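Tea questions, answered by Pavithra Suvarna
Gilirholm Tea Store
26 shares

How should I keep loose black tea?
In a tin with a tight lid, away from the cooker and out of the sun. Don't put it in the fridge. Our Gowda leaf keeps its flavour well for a year if the tin isn't opened too often.

What is the difference between Vongate and Ander?
Vongate is a small, broken leaf that brews strong and takes milk. Ander is a whole leaf, lighter in the cup, and most people drink it plain.

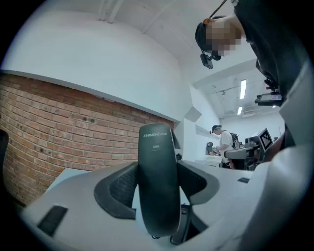
Both are sold in 250 g bags. We stopped doing the smaller Ander bag last October and it isn't coming back.

How long should I brew it?
Vongate needs three minutes. Ander can have five, and the same leaves will make a second pot. Use water just off the boil for either one.

Why does my tea go cloudy when it cools?
Strong black tea often does this. It is harmless – a splash of hot water usually clears it.

Can I order by phone?
Yes, on weekday mornings. Please have your postcode ready. We can't take card details by email. 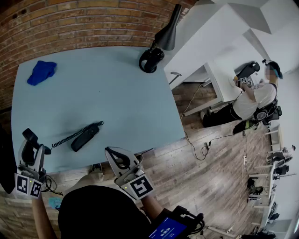 Corded telephone handset on a light blue table.

What does postage cost?
Orders over £39 go free. Below that it is a flat £2, however many bags you buy.

Do you sell samples?
We send up to two samples with any order. Write the names in the notes box at checkout, or we will choose for you.
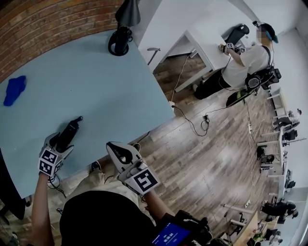
Photo: Gilirholm Tea Store

Can I return a bag I don't like?
Unopened bags, yes, within a month. We can't take back opened tea, but write to us and we will suggest something closer to your taste.

2 comments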